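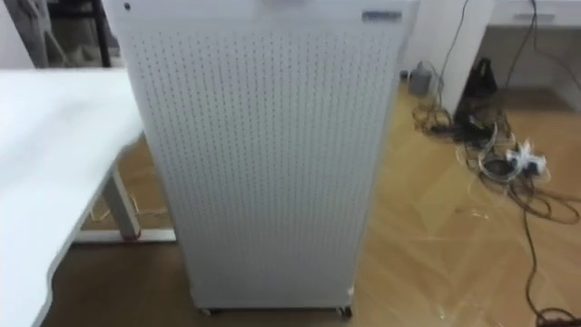

April, evening: Kallio reamp, second attempt at the Hernura live set

Filed under: Workshop Log / Live Sound / Tape & Repair

Picking this up where the last entry left off, with the tea going cold as usual. We have the whole Hernura set from the Dasville show on the drive now, all 9 songs plus the long noodly intro, and the job is still the same one: the guitar on stage left sounds like a wasp in a jar, and the band would very much like it to sound like the guitar they remember playing. I would like that too!

The good news is that the dry DI track is clean from start to finish. I listened to every minute of it through the small speakers and then again on headphones (yes, the whole set, I had the evening) and there is one crackle in the gap before song four, where he was changing guitars, and it can simply be muted. So the plan is to send the DI back out through the Kallio combo, mike it up properly, and tuck that under the audience pair.

Levels. I started with the reamp box wide open, which was silly of me, and the first pass was all fuzz and no note. Backed it down until the amp behaved the way it does with a guitar plugged straight in, then put a bit of tape on the knob so it stays there. Please leave the tape alone for now, whoever is in next. Amp settings are bass at noon, middle a little past noon, treble at ten o'clock, spring reverb off. I know the reverb is lovely. There's plenty of room sound in the audience pair already and the two of them together turn to soup.

Mike placement took most of the evening. Dead center on the cone was too sharp, and off at the rim it lost the pick altogether. I ended up halfway between the two, a hand's width off the cloth, with the ribbon a little farther back and off to the side. The ribbon alone is very pretty on the slow songs and rather sleepy on the fast ones, so I printed both and we can argue about it later.

The hum came back, too. It was there in the first entry and I thought I'd fixed it by moving the power supply, and here it is again, quieter but definitely there whenever he stops playing. Lifting the ground on the reamp box took most of it away. Turning off the dimmer in the hallway took away the rest, so from now on the hallway is either fully lit or dark while we print. A notch at 123 Hz that I'd left in from the first attempt was doing no good at all and was making the low B on song six sound hollow. Removed it, and the song sat up straight again.

EQ so far, all gentle:
- high pass at 150 on the ribbon, nothing lower left in it that we want
- a small dip at 500 on the close mike, where it was boxy
- nothing on top, I tried and took it off three times

Lining things up with the audience pair: the pair stood a long way back in the hall, so the reamped guitar arrives early and you hear a little slap on the palm-muted parts. I slid the pair forward against the snare hit at the top of song two and everything snapped into place, cymbals included. Song seven still drifts a hair by the end. I suspect the audience recorder's clock and will check the last chorus against the board mix before I start cutting anything up.

The Hindik compressor is limping again. The left channel needle sticks when it's cold and then jumps, though the sound itself seems fine as far as I can tell by swapping sides. I used the right channel only, very lightly, on the vocal. It wants opening up and a clean, and I have the contact spray but am out of cotton swabs.

One musical note for the band, should they read this: the crowd singing the second verse of the closer is far and away the best thing on the recording, and I'd push it louder than feels polite. I had it up during the last pass and grinned the whole way through.

Left to do: print songs eight and nine through the amp, check the drift on seven, rough mix of the intro, buy swabs. Session is saved under the same name with a 2 on the end. Cables are coiled on the second hook, except the long blue one, which I've set aside because it cuts out near the plug.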